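To: wasmont-shop-automation
Subject: Re: [wasmont] Sorting the parts drawer, was: who emptied the breaker bin
Date: April, 11:40 pm

On the list, earlier this evening, one of you wrote:

> I read your last update and I have the same two questions I had in
> the winter. First, why are you still using trays? A printed fixture
> with a pocket for each part would take you one evening and the arm
> could run blind. Second, why is everything in the test pile a
> different shape? Pick one part. Get it working. Then do the next
> one. You have been at this for 20 weeks and my kid's Vitix kit
> stacks blocks out of the box.
>
> Also, is anybody using the good crimper?

I do not have the good crimper. I have the bad crimper, and I would like it noted that I have had it for so long that it has become mine by adverse possession.

On the fixture. I did print one. It had a pocket for a breaker and a pocket for a button enclosure, and it worked beautifully until somebody dropped off a box of breakers from a different maker, a hair wider, and then it worked as a doorstop. The shop drawer is donations. What comes in is what comes in. A tray doesn't care, and it has a rim the camera can find.

On picking one part. That would be the sensible way, and if the drawer had one kind of part in it we wouldn't need a robot. So the test pile stays mixed. I lay out whatever came off the top, put one thing in the tray, and see what the wrist camera makes of the rest. 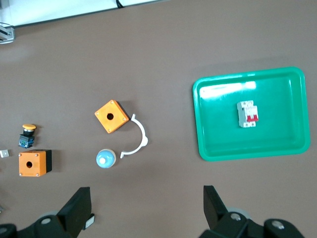 Wrist camera, green tray, with the breaker in it and the orange enclosures still out on the table.

The breaker is the teacher's pet of the group. It has flat sides and square ends, and the fingers close on it like they were made for each other. The enclosures are fine when they sit square to the gripper and a nuisance when they don't, so I now leave one turned on purpose. The yellow mushroom button is my least favorite object in the building. Grab it by the dome and it rolls out. Grab it by the body and you are squeezing the contact blocks, and I have already apologized to the electrical people once this month.

For those who asked about software, it is still the Mansour planner with my grasp picker bolted on the side. The picker scores every candidate grip and takes the best one. Until last week it also took the best one when all of them were terrible, with great confidence, like a man ordering in French. Now there is a cutoff. Below it the arm stops, backs off, and waits for me to come over and look disappointed.

The last long run was 300 tries with the cutoff on. It gave up on 37 of them and asked for help. Of the ones it did attempt, 3 ended with a part on the floor. I am counting that as progress. Before the cutoff I kept a broom by the bench. 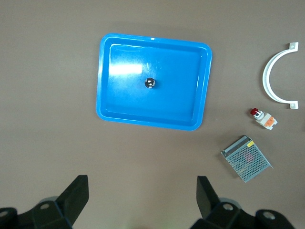

Small round things are their own problem. The finger tips are wide and flat, and to pick up something that size they have to come down nearly to the tray floor without touching it. Our tray floors are shiny, so the overhead light bounces off them and the camera sees a big white patch where it ought to see plastic. If a part sits in the patch, the edge finder shrugs. I tried moving the light. Then the glare moved too, which in hindsight I could have predicted with a pencil. Next up is some matte shelf liner cut to fit the trays. If anyone has a scrap of it in a boring color, please leave it on my shelf.

The power supply is at the other end of the scale. It is an awkward lump next to everything else, and the mesh drives the depth estimate crazy, because the picker can't decide whether the surface is the metal or whatever is behind the holes. For now I have told it to treat anything that looks like a cheese grater as solid. This is in the config file under a more dignified name.

Things I could use, if you are cleaning out a garage:

- finger pads, soft, any thickness; the Lerkska ones I ordered are still "preparing to ship"
- a dimmer for the bench light
- more of those white half-round clips, which the arm hates and which I therefore need a lot of

I'll be in after supper most nights until the end of the month. If you come by while it's running, please don't hand it things. It does not know what a hand is, and I'd like to put off that conversation.

And the good crimper was on top of the drill press cabinet when I locked up.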